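아르니네 11권까지 달린 후기 (스포 약간 있어요)

드디어 다 읽었습니다!! 주말 내내 이불 속에서 『아르니네』 11권까지 몰아 읽고 지금 눈이 뻑뻑한 상태로 쓰는 후기예요. 작년 12월에 1권 사놓고 책장에 박아뒀던 저를 혼내주고 싶네요.

간단히 설명하자면 북쪽 항구도시 플레르니스에서 등대지기 견습생 레흐티넨이 가라앉은 섬 프로르니노프의 지도를 찾아다니는 판타지 만화예요. 작가는 요우코 피트캐넨. 설정만 들으면 흔한 모험물 같죠? 저도 그래서 미뤘는데(3권까지는 솔직히 좀 느려요) 4권에서 길드 시험이 시작되자마자 확 재밌어집니다. 등대 꼭대기에서 스승이랑 말다툼하는 장면은 대사가 거의 없는데도 숨을 못 쉬겠더라고요.

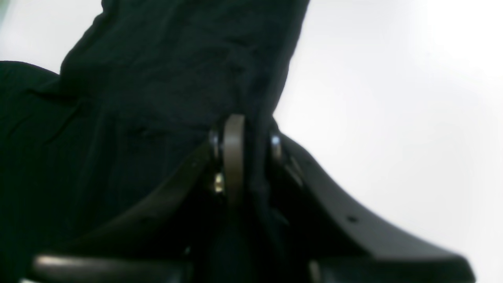
그림 얘기를 좀 하자면, 피트캐넨 작가는 초반이랑 지금이 거의 다른 사람 수준이에요. 1권 때는 인물 얼굴만 예쁘고 배경이 휑했는데 7권쯤부터 먹칠이 엄청 대담해졌어요. 특히 밤의 파수꾼이 입는 망토! 검정에 가까운 짙은 남색 천을 한 움큼 모아 올리면 그늘진 아래쪽은 시커멓게 뭉치고 위쪽에만 주름이 희미하게 보이잖아요, 그 느낌을 흑백 원고로 그려냅니다. 뒤를 하얗게 비워둔 컷이 많아서 망토 윤곽이 더 살고요. 컬러 페이지 한 장만 더 넣어주지 싶었어요.

아쉬운 점도 있어요. 등장인물이 너무 많습니다. 길드원만 16명인데 이름이 다 비슷비슷해서 앞권을 몇 번이나 다시 펼쳤는지 몰라요. 권두에 인물 소개가 있긴 한데 9권부터 갱신이 안 됐더라고요. 출판사 분들 보고 계시면 제발요... 그리고 번역은 대체로 자연스러운데 스승 말투가 존댓말이었다 반말이었다 왔다 갔다 해서 몰입이 깨질 때가 있었어요.

책 만듦새는 괜찮아요. 종이가 얇지 않아서 뒷장이 비치지 않고, 펼침면도 가운데가 많이 안 먹혀요. 다만 겉표지가 미끄러워서 누워서 읽다가 얼굴에 두 번 떨어뜨렸습니다.

11권 마지막 장은 진짜 너무했어요. 지도 뒷면에 적힌 이름을 그렇게 보여주고 끝내면 어떡해요. 저는 여동생 쪽이라고 보는데, 6권에서 등대 열쇠를 받은 사람이 누구였는지 떠올려보면 스승일 수도 있고... 다른 분들 생각이 너무 궁금해요.

별점은 다섯 개 중 네 개 반! 느긋한 초반을 견딜 수 있는 분, 바다 나오는 판타지 좋아하는 분께 추천해요. 살 거면 처음부터 4권까지는 한꺼번에 사세요. 저는 이제 외전 단편집 주문하러 갑니다.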